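The man who drew the Kilel line meets me at 15 minutes past the hour we agreed on, and apologizes for the border. He means the checkpoint at Findanbridge, where my papers were stamped by both sides, and then by the first side again.

He spent two years on the commission that split the old Gerine district between its northern and southern councils. The agreement runs to 748 pages. "The first 67 are about what to call the agreement," he says. "People were very patient with each other at that stage. They were being paid by the day."

I ask whether partition was the right answer. He pours more coffee.

"It was an answer. The government hadn't collected a tax up there in years, and the north had its own courts, its own police, even a bus timetable. Outsiders kept telling us the state had failed. Well, which one? The buses were fine."
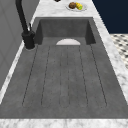
The hard part, he says, was the valley, where 2,626 people woke up in the wrong half. They were offered a vote and asked for a bridge. They got the vote.

"I still hear from them," he says. "Mostly about the bridge."

Foreign recognition has never come, and he has stopped waiting for it. Donors will pay for a northern clinic as long as the sign doesn't say whose clinic it is – he has seen the sign, and it says "Clinic." Would he draw the line in the same place again?

"A little to the left," he says. "My sister's house is on the other side, and she votes."

He offers to drive me back to Findanbridge before the checkpoint closes at six. Then he remembers that his license is only good as far as the river.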